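A day at the Fullberg phone fair

I'd been meaning to go to the Fullberg handset fair for years, and this November I finally got myself on the early train with a flask, a cheese roll and a carrier bag of dead phones I was hoping to swap.

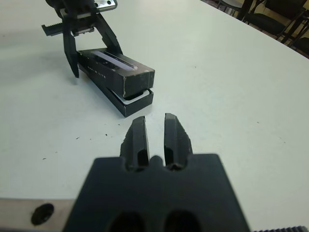
Doors opened at nine and there was already a queue down the side of the leisure centre. Entry was £5, cash only, and they stamp your hand with a little telephone that took me two days to scrub off. Inside it's one big sports hall with the badminton lines still on the floor, plus a smaller room upstairs for the talks. The website promised 300 sellers' tables, and I can well believe it, my feet certainly could by lunchtime.

I should say what I was after. My everyday phone is a Putier flip (the grey one with the proper rubbery keys) and I love it to bits, but the battery now lasts from breakfast to roughly elevenses. I also wanted to see whether any of the little networks would sell me a sensible pay-as-you-go SIM for it, one with texts that don't run out after thirty days. I don't want data! Every shop I walk into tries to give me data.

Batteries first. The chap on the second row had a shoebox of Putier ones, all loose, all swollen like little pillows, and I wouldn't have had one in my coat for any money. Further along I found Ratih Ong's stall, and if you go next year make a beeline for it. She had new cells sealed in bags with the date written on, and a tester plugged in so you could try yours before you paid. I bought two at £8 each. She also opened up my hinge, tutted at it, and put in a screw that I hadn't known was missing. Wouldn't take anything for the screw.

Then upstairs for the talk by Dunia, who run a small network off the back of one of the big ones. I'd gone in expecting a sales pitch and it was mostly that, but the questions at the end got quite lively. A man at the front wanted to know what happens to people with older handsets as the 3G goes off, and the answer was a long one with the word "journey" in it several times. What I got out of it is that my Putier will be fine for calls where I live, for now, and they'd write to us. They'd write to us! I've moved house since I signed up for anything, so that'll be interesting.

Their SIM was decent though. Credit lasts as long as you make one call every six months, and texts are 4p. I picked one up and it was working by the time I'd got to the front of the tea queue, which says something about both.

The swap table was after lunch. You put your old phones down, get a raffle ticket for each, and take your pick when your number comes up. Mine was 539, so I stood there a good long while watching every nice thing go. I'd had my eye on a Sitompul slider with the green backlight and it went to a lad of maybe twelve who was so pleased that I couldn't mind. I came away with a bar phone that has a torch in the top and a radio, no charger. It takes the fat round pin, and I have a drawer full of those at home, or thought I did until I looked.

Moans: the hall was freezing, the tea was £2.20 and grey, and there was no signal at all in the building, at a phone fair, so everyone was out in the car park holding their new purchases in the air. There's also no cloakroom, so bring less stuff than I did.

The 41 bus goes back to the station from outside the library, and the last sensible one is ten past five. I missed it, obviously, talking to somebody about aerials.

Both batteries are holding up nicely so far. I've still got the tablet for email and maps at home and I can't say I've wanted anything else in my pocket. Next job is getting my contacts off the old SIM, forty-odd of them, and I think I'm going to have to type them in by hand.

Comments

Ningsih Ngau
I was in that Dunia talk! Two rows behind the man with the 3G question. I asked one of them afterwards and she said you can change your address over the phone, so ring them before the letter goes out.

pete_on_pips
Your Putier should have "copy all" in the contacts menu, under Options then Manage. Copy to phone, swap the SIM, copy back. Saves your thumbs.

Maureen
What radio does the torch one have, is it FM only? My dad would love one of those for the allotment.

Reply from the author
FM only Maureen, and you need headphones plugged in or it won't pick up a thing. Pete, found it, thank you, I'd already done as far as G.

Contact | © Keypad Diaries | Back to top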